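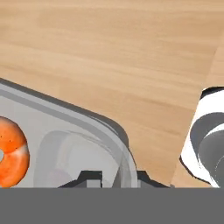
A reader wrote in after the July article to say that oil had done nothing for her worktop except make it sticky, and that she would have varnished it from the start had anyone warned her. We put the complaint to the technical manager at Bovau, which makes solid timber worktops at its Skilbridge works, and asked what usually goes wrong in the first year.

"Sticky means there is oil on the surface that should have been wiped off," he said. "The timber takes what it can take in the first quarter of an hour. Anything left after that cures as a film, and it cures badly."

Bovau delivers its tops with two factory coats and asks the fitter to apply a third to every face, including the underside and the edges of any cut-out. The underside is the one most often missed. A board sealed on one face only takes up moisture unevenly and will cup, and by the time the owner notices, the fixings have usually been tightened to pull it flat. He advises against this. The screws should run in slotted brackets so that the top can move across its width with the seasons.

Movement was the subject he kept coming back to. The boards leave the works at a moisture content suited to a heated house, but many are then stored in a garage or an unheated extension while the plaster dries. "People blame the timber for shrinking. It had swollen in the garage first. We ask for the top to lie flat, wrapped, in the room it is going into, with the heating at its normal setting."

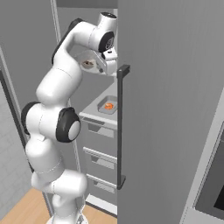

How long should a new top be left before it is used?

Six hours between coats and a full day after the last one, at ordinary room temperature. Water should be wiped up promptly for several weeks after that, as the oil goes on hardening well after it feels dry to the hand.

He was less definite about products. Bovau supplies Junon, a hardwax oil, in 454 g tins, and one tin is enough for the third coat on a typical run. Danish oil will also do, in his view, provided the two are never mixed on the same top. He does not recommend plain linseed oil, which dries slowly and darkens pale species.

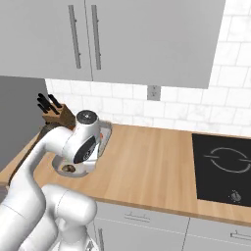 Light wood worktop in a rendered kitchen.

On varnish he took a position closer to our reader's than we had expected. A two-part lacquer resists water better than any oil while it is intact. The difficulty comes with the repair. "With oil you can sand a patch the size of a saucer, wipe some more on and feather it out. With lacquer you are taking the whole run back to bare wood, and most people put that off until the area by the sink has gone black."

Black marks are the commonest reason for a call to the works. They come from iron reacting with tannin in the timber, usually under a wet tin or a cast iron pan, and are worst in oak. Light sanding removes the shallow ones. Deeper marks need oxalic acid, used with gloves and rinsed off thoroughly before the top is oiled again.

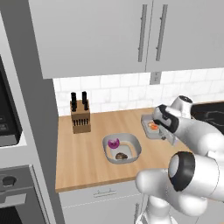

For sanding he suggests starting at 120 grit and finishing at 180, always with the grain. Going finer closes the surface and leaves the oil nowhere to go, and on Preda, the company's narrow-stave beech range, it can also show up as shiny bands where the staves meet.

Bovau keeps a record of returned tops. Of over 350 examined at Skilbridge, he said, 23 had a manufacturing fault, most often a failed glue line. The rest were put down to storage, fixing or heat, the last generally from a dishwasher fitted without the foil vapour barrier underneath. The barrier comes in the box with the brackets. He would like to see it printed in a brighter colour.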